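Re: [loading-bay] Rack end guards, and the kerb option

Hashini Wickramasinghe wrote:
> Has anyone fitted the low steel kerb instead of posts at the
> aisle ends? We have 76 uprights to protect, and Lewis thinks
> posts will eat into the turning room. The quote from Flodik
> only covers posts.

Hashini, yes, and I'm so glad you asked! We put kerb along the whole of the Postesow shed in March and I'd do it again tomorrow. The drivers moaned for a week, then stopped noticing it. We lost hardly any turning room, and the reach trucks still get round with their forks down. 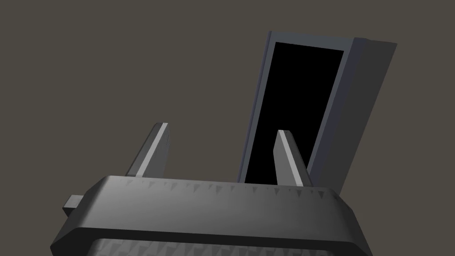

Do ask Flodik for the kerb with the chamfered top, even if it costs a bit more. Ours has a square top and the paint chips off the corner wherever a pallet drags over it. I mean a proper bevel, the sort you get on that dark grey gripper body, where the edge slopes away and carries on round the corners. Arkar do one in 2 heights and I'd go for the taller. We paid 624 for the first run, fixings included, and the second came to 401 as it was a good bit shorter. 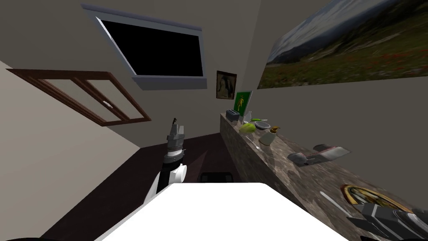 Fixings matter more than the steel, in my view. Check how thick your slab is before anybody drills, and keep well clear of the joints. We had to shift one length along by a hand's width, and it looks a bit daft but it's solid.

Tell Lewis he's welcome to come and drive round ours, any afternoon after two. Bring a tape measure!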